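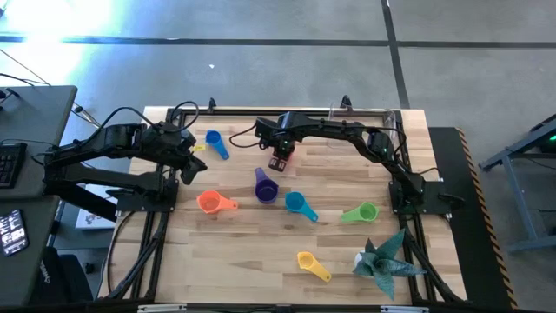 About the Warinby Robotics Club

We're a student robotics club, run out of Warinby School. Two arms, one table, a lot of measuring cups. Started as a lunch thing, grew from there. Now we meet after classes and most of the summer too.

What we do

Teach robot arms to do kitchen jobs. Small ones. Pick up a cup, turn it the right way round, nest it inside the next size up. Sounds easy. Try it with a gripper! The cups are all different colors so the students can call out which one they mean, and so the software can tell them apart. Orange next to yellow still causes arguments.

Students drive the arms first, by hand, then we use those runs to train the arms to do it alone. Our goal for this year is 900 good runs. As of this update we have 271. A good run means no dropped cup and nobody grabbing the table frame halfway thru.

Who can join

Anyone in grades 8 to 12. No coding needed to start. You will learn some Python, some wiring, how to tighten a bolt properly and how to write down what you did so the next person can follow it. Beginners get paired with someone who's been here at least a term.

Who runs it

Cremilda Conceição teaches physics and started the club. Ask her about motors. Benvinda Cunha handles the software side and the sign-up list, plus the parent emails (sorry for the slow replies in February, competition month).

Competition

We enter the Pidine Challenge every year, tabletop class. Team name is Mistness. Last time out we got through the sorting round and lost in the stacking round, on time. Working on speed now. Practice slots for the team are seperate from the regular club and go up on the board by the lab door.

Cost

$200 for the year, covers parts and the entry fee. Can't manage it? Talk to Cremilda, we have a few free places paid for by Cordeiro, the machine shop down the road. They also cut brackets for us when we break ours. Thank you Cordeiro!

Joining

Sign-up closes August 31, 2024. Forms at the school office or from Benvinda. Closed shoes in the lab, long hair tied back, drinks stay outside.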